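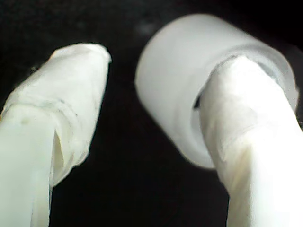
Athletic tape residue on hockey stick shaft and gloves, how do I get it off?

Posted in Sports Gear Care by Zarmeena Mengal, 28/01/2023

I play in an adult beginner league and bought a used composite stick from another player last fall. He had wrapped the top of the shaft with cloth tape and the tape must have been on there for years. When I pulled it off, the cloth came away in strips and left a gray sticky layer behind. It covers the top 11 inches of the shaft and there is more of it down on the blade.

The palms of my gloves are now picking up the glue as well. They are synthetic leather, not the real kind, and there is a tacky patch on the right one where my top hand sits. It collects lint from my bag.

What I have tried so far:

Hot water and dish soap. Did nothing on the stick. Helped a little on the glove but the patch was back after one game.

Rubbing it with a dry towel. Some of it rolled up into little balls, but it took most of an evening to do a couple of inches.

Taping over it. The new tape slides around on the old glue when my hands get warm, and the whole grip twists.

My brother-in-law says to use nail polish remover. I have read other places that it can damage a composite stick, so I have held off. The stick has a clear coat with the Flarnard name printed under it and I would like to keep the finish if I can, though I care more about it being usable. I have games through the end of February and don't want to buy another stick this season.

Two things I would like to know. What will take the glue off without hurting the shaft? And is there a way to tape it so that I don't end up with the same mess again next year?

rinkside_dale
Member, 1433 posts

Don't use the nail polish remover. Most of it is acetone, and acetone will soften the clear coat and can get at the resin if you leave it sitting. I did this to a stick once and the finish went cloudy in the spot where I had the rag. It never came back. The stick still worked but it felt rough from then on.

What you want is either rubbing alcohol or one of the citrus oil removers. I would start with the alcohol, as it's cheap and you probably have some. Do it like this:

Put some on a rag and lay the rag on the glue for a minute or two. Then wipe in one direction, down the shaft. If you scrub back and forth you just move the glue around. Turn the rag to a clean part often. You will go through more rag than you expect.

If the alcohol only smears it, the glue is old enough that you need the oil. Test a small spot near the butt end first, where your tape will cover it. Wipe the oil on, wait five minutes, and push the glue off with a plastic scraper. An old store card works fine. No metal blades. A nick in a composite shaft is a place for it to crack later.

After the oil you have to clean the shaft again with soap and water and let it dry all the way, overnight if you can. Any oil left on there and your new tape won't hold. People skip this and then blame the tape.

Cooking oil will also work if that's all you have. It is slower and you have to wash it twice.

For heat, a hair dryer on low is OK for the blade to get the last of the cloth off. Keep it moving. I would not use a heat gun on it.

I usually buy the Clernivby cleaner that our rink shop carries. It is a citrus type and I assume any of them are the same.

On the gloves, I don't have a good answer. I replace the palms when they get bad.

Pat W
New member

just leave it on and tape over. everybody's stick is sticky, it helps you hold it

M. Ansari
Moderator, 3974 posts

I agree with most of what rinkside_dale wrote, and I can fill in the glove part and the taping part. I don't agree with leaving it on. Old glue under new tape is the reason the grip twists.

Gloves first. Keep the oil away from them. It soaks into synthetic leather and makes it slick, and it's hard to wash back out. Put the gloves in a plastic bag and leave them in the freezer for a few hours. The glue gets hard when it is cold, and you can pick a fair amount of it off with your thumbnail or a dull spoon. Work fast, because it softens again within a few minutes. Put them back in if you need another round.

What's left after that can be dabbed with a little rubbing alcohol on a cotton pad. Dab only. Check the inside edge of the cuff first to see if the color lifts. On my black palms it was fine. On a tan pair I lost some color, which I didn't mind on a practice glove, but you might.

Let them dry in open air, away from a heater. Synthetic palms get stiff and split at the fingers if you dry them hot.

Now the tape. A few things make a difference in how it comes off later:

Start on a clean, dry shaft. Wipe it with alcohol even if it looks clean.

Use a thin fabric grip tape with light glue on the handle. The heavy cloth tape is meant for the blade. I have used the Jimivus thin kind for two seasons and it peels off in one piece if I get to it in time.

Wrap with an even pull and overlap each turn by half. If you pull too hard the glue squeezes out at the edges, and that is the stuff that ends up on your palms. If you wrap too loosely it wrinkles and then rolls.

Finish the bottom edge with one straight turn and press it down hard with your hand.

Change it more often. This matters more than the brand. I do mine once a month during the season. The glue breaks down from sweat and from sitting in a warm car, and after a year it stops coming off with the cloth. That's what happened to the stick you bought.

If you want to avoid glue on the handle altogether, there are rubber slip-on grips. They go on with a bit of alcohol as a lubricant and hold once it dries. They are thicker than tape, so try someone else's before you buy. Some people can't stand them.

For the blade, I wouldn't chase every bit of residue. Get the lumps off, then lightly sand what's left with 400 grit paper and wipe off the dust. Don't sand the shaft.

Zarmeena Mengal

Thank you both. Alcohol took the glue off the lower half of the handle and only smeared it on the top part, so I'm going to pick up the citrus cleaner for the rest. Gloves are in the freezer now. My palms are black, so I will try the alcohol on those too and check the cuff first.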